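共享厨房食物浪费情况调查
课程实践报告
2021年10月18日

一、选题背景

我们小组三名成员都住在Medum学生公寓。公寓每层有一个共享厨房，冰箱、灶台和橱柜由同层住户共用。上学期5月宿舍清理冰箱时，一层楼就清出了好几袋已经变质的蔬菜和没有开封的面包。当时有同学在楼层群里抱怨，说自己刚买的东西也被一起扔掉了。群里讨论了两天，没有结果，后来大家照旧。

这件事让我们想到，共享厨房里的浪费和家庭厨房里的浪费可能不太一样。家庭里买菜、做饭、收拾往往是同一两个人，共享厨房里这几件事分散在很多人身上，谁也不清楚冰箱里到底有什么。我们查到的资料大多以家庭或食堂为对象，写学生公寓的比较少，所以把题目定在这个范围内。

二、调查对象和方法

调查在Medum公寓和Pradgate公寓进行。两处公寓的厨房面积接近，区别在于Pradgate的冰箱按房间分格，Medum的冰箱不分格。

调查分为称重记录和问卷两部分。

称重记录：在厨房垃圾桶旁边放一个单独的带盖桶，请住户把准备扔掉的食物投入桶内，我们每天晚上称重并登记类别。类别分为蔬菜、水果、主食、乳制品、熟食剩菜和其他。果皮、菜根、蛋壳等本来就不吃的部分不计入，另外倒掉。连皮带肉整个扔掉的水果计入水果类。记录连续进行三周。

问卷：通过楼层群发放，共13题，内容包括购物频率、做饭频率、最近一次扔掉食物的种类和原因，以及对冰箱管理的意见。回收有效问卷109份。

记录用的表格一开始是纸质的，贴在冰箱侧面，第一周就被水弄湿过一次，有两行看不清，这两行没有计入。从第二周起改用在线表格Pruser，手机上填写，当晚就能核对。

三、称重结果

三周内一共登记了363条丢弃记录。按条数看，蔬菜最多，其次是熟食剩菜，水果排在第三。按重量看，熟食剩菜超过了蔬菜，主要是米饭、面条和汤类比较重。

蔬菜里叶菜占了大半，生菜、菠菜和香菜出现得最频繁。香菜几乎每次都是一整把只用了一点，其余放到发黄。土豆、洋葱、胡萝卜这类耐放的蔬菜很少出现在记录里，但一旦出现，往往是整袋发芽或者腐烂，重量比较大。

水果的情况和我们预想的不同。我们原来以为香蕉会最多，因为放几天就变黑，实际记录里苹果和香蕉差不多。有几位住户在问卷里解释，苹果经常是成袋买的，前几个吃得快，后面几个放在桌上或者冰箱底层就忘了，等想起来时表皮已经发皱。发皱的苹果其实还能吃，煮或者烤都可以，但是多数人选择直接扔掉。

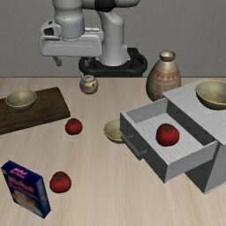
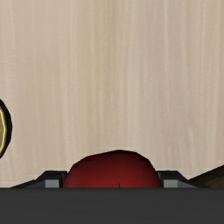

中期交流会上，另一个小组的同学提出，苹果扔得多不一定是因为忘记，也可能是包装的问题。超市里单个买的价格比成袋买贵不少，一个人住，成袋买就很难在新鲜的时候吃完，这笔账应该算到购买环节，不应该都算在储存上。他还建议我们在问卷里补问购买时的包装规格。

这个意见我们认为有道理。问卷当时已经发出，没有办法整体修改，我们只在Medum公寓追加了一道题，询问最近一次扔掉的水果是散装还是袋装。回答这道题的人里，选择袋装的明显多于散装。因为只在一处公寓补问，这个结果只作为参考，没有放进下面的对比。

四、问卷结果

关于扔掉食物的原因，选择最多的是“忘记了”，其次是“买多了”，再次是“做多了吃不完”。选择“味道不好”的人很少。

购物频率和浪费之间有一定关系。每周集中买一次菜的住户，报告扔掉叶菜的比例高于每周买两三次的住户。公寓附近的Won超市晚上有打折蔬菜，不少人提到自己是因为便宜才多买的，买回来以后并没有想好怎么做。

冰箱管理方面，Pradgate公寓的住户大多认为分格有用，至少知道哪些是自己的。Medum公寓有不少人写到，看到别人的食物过期也不敢处理，怕引起矛盾，结果越放越久。也有人反对分格，理由是各人用量不同，分格以后有人放不下，有人空着。

从称重数据看，Pradgate的丢弃总量低于Medum，差别主要在熟食剩菜和乳制品，水果和蔬菜差别不大。我们的理解是，分格能减少“找不到”和“不敢动”造成的浪费，但对买多了的问题作用有限。

五、存在的问题

第一，带盖桶靠住户自愿投放，肯定有一部分食物直接进了普通垃圾桶或者在房间里扔掉，实际数量应当高于记录。

第二，住户知道有人在称重，行为可能受到影响。第一周的数量比后两周少，可能和这一点有关，也可能是因为刚开始大家还不习惯用这个桶。

第三，两处公寓的住户构成不同，Pradgate高年级学生较多，做饭经验可能更丰富，不能把差别全部归到冰箱分格上。

六、建议

在不分格的冰箱里留出一层作为共享层，愿意送给别人的食物放在这一层，任何人都可以拿。食物上写明放入日期，超过三天由值日的人处理。

楼层群里每周固定发一次冰箱内的照片，提醒住户查看自己的东西。Medum三楼在调查结束后已经自行开始这样做。

成袋购买的水果和蔬菜可以几个人合买，在群里登记即可。香菜、葱这类每次用量很少的，合买最合适。

调查用的表格和问卷原文附在报告后面，称重原始数据保存在小组共享文件夹中，需要的同学可以向小组索取。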